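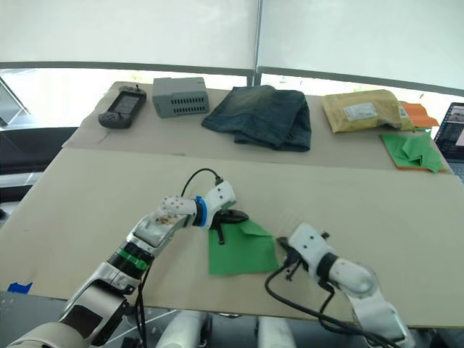
Flirndale Evening Classes: progress report to the Edholm Fund

2 shares | 0 comments

The second half of the grant has gone on the adult classes in Flirndale and on the bus from Trultlow. The bus was the part of our bid you asked the most questions about, so it comes first.

The Trultlow bus

We hire a minibus from Barbieri on class nights. It leaves the Trultlow stop after the last service bus has gone and takes people home again when the classes end. Before the bus started, we had no learners from Trultlow at all. There are now 41 on the register, most of them on the English and bookkeeping courses. Two drivers share the work. The bus was off the road for one week in April with a broken heater, and we paid for taxis out of the small costs line.

We had planned a stop at the crossroads but dropped it when the landowner asked us not to use the lay-by. People there now walk down to the main stop. It is unlit, and we have asked the council for a lamp.

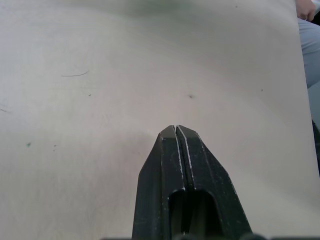

This page was last changed on Tuesday, September 21, 2021

Classes

English, maths, bookkeeping, cookery and papercraft have all run as planned. Altogether 147 people have enrolled, against 300 places over the whole life of the grant. Cookery filled first and has a waiting list. Maths was slow to start. We moved it to an earlier slot and the numbers picked up, though some learners on late shifts had to leave, and we have not found a time that suits both groups.

The German class did not run. The tutor took a full-time post elsewhere and we could not replace her before the term began. We would like to move that money to a second bookkeeping group and will send the form for this separately.

Exams

The first English group has sat its exam and the results are due next month. Two learners have asked to sit the higher paper instead. We have agreed, and the difference in the fee will come from the small costs line.
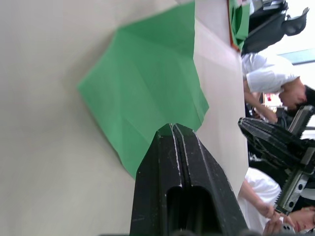 Adult Learning Team, Flirndale

Spending

Tutor pay is on budget. Room hire is under, as the school let us have the cookery room free for the first term. Bus hire is over because fuel went up. The two nearly cancel out.

Still to do

Rowena Tan is writing to everyone who left a course early to ask why. Her notes will be in the final report, along with the exam results and the bus log. We also need a new cupboard for the course books, which are still in boxes in the corridor.

Contact the Adult Learning Team | Copyright Flirndale Evening Classes | Back to top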